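**Ticket reference:** 2,329
**Service:** Hangate property catalogue, document export
**Raised by:** Garkimberg office, lettings administration
**Handled by:** Trutell Support, second line
**Priority:** Medium
**Status:** Resolved, awaiting confirmation from the office

## Fault as reported

The Garkimberg office reports that brochures exported from Hangate arrive with the text of some pages missing. The page count is correct and the headings are present, but the paragraphs under certain headings are blank. The fault was first seen on August 11, 2018, after the catalogue was moved to the new export service. Brochures exported before the move open normally.

The office asks for the matter to be settled before the winter catalogue is issued in December.

## Initial checks

1. The account used by the office was checked and found to have full export rights.
2. The same brochure was exported from a Trutell test account. The result was identical, with blank paragraphs on the same pages.
3. The exported file was opened in three different readers. The missing text was absent in all of them, so the reader was ruled out.
4. The source entries were opened in the Hangate editor. All paragraphs were present and could be edited and saved.

The fault was therefore placed in the export service.

## Comparison of entries

Support requested a full export of the Garkimberg catalogue, which holds 1,000 entries. Of these, 195 showed at least one blank paragraph. The affected entries had no common date, author or template. Several had been written years apart.

A closer reading of the export log gave the following line for each affected entry:

```
WARN text block skipped: unsupported character in font subset
```

The log did not name the character. The office was asked to supply a list of owners and street names used in the affected entries. A large number of them contained letters with accents, and the name Bošković appeared often, as it belongs to a landlord with many properties on the books. Entries for the same landlord in which the name had been typed without accents were exported in full.

## Cause

The new export service builds a reduced copy of the brochure font to keep the file small. The reduced copy held only the basic Latin letters. When a paragraph contained a letter outside that set, the service left out the whole paragraph and recorded a warning. The warning was not passed to the user, and the export was marked as successful.

The previous service replaced a missing letter with one from a second font. This setting was not carried across during the move — it is stored separately from the page templates and was not on the migration list.

## Test of the correction

The second font was restored on the test server and a sample brochure was exported. The sample uses the illustrated page layout, with one paragraph before the picture and one after it, both containing accented letters. Both paragraphs were present in the output and the picture kept its place between them. 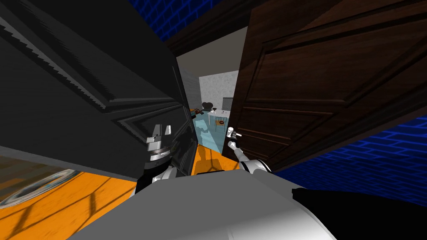

## Action taken

- The second font was added to the live export service.
- The reduced font was extended to cover the accented letters used in Central European names.
- The export service was changed so that a skipped paragraph now stops the export and shows a message naming the entry and the letter concerned.
- The migration list was amended to include font settings.

The full Garkimberg catalogue was then exported again from the live service. No warnings were recorded, and every entry that had previously failed was compared with its source text and found complete.

## Advice to the office

Brochures exported between the move and the correction should be withdrawn and exported again. Copies already sent to applicants by email cannot be recalled by Trutell, and the office may wish to send replacements.

Staff who removed accents from names as a temporary measure should put them back. The correct spelling is also used in tenancy agreements, and a difference between the two documents may cause delay.

Cached files are kept for a short time after an export. If an old version is still offered, please choose **Rebuild** from the export menu — choosing **Download** again will return the stored copy.

## Outstanding

- Written confirmation from the Garkimberg office that replacement brochures are in order.
- Review of other Hangate customers moved to the new service, to be logged under a separate ticket.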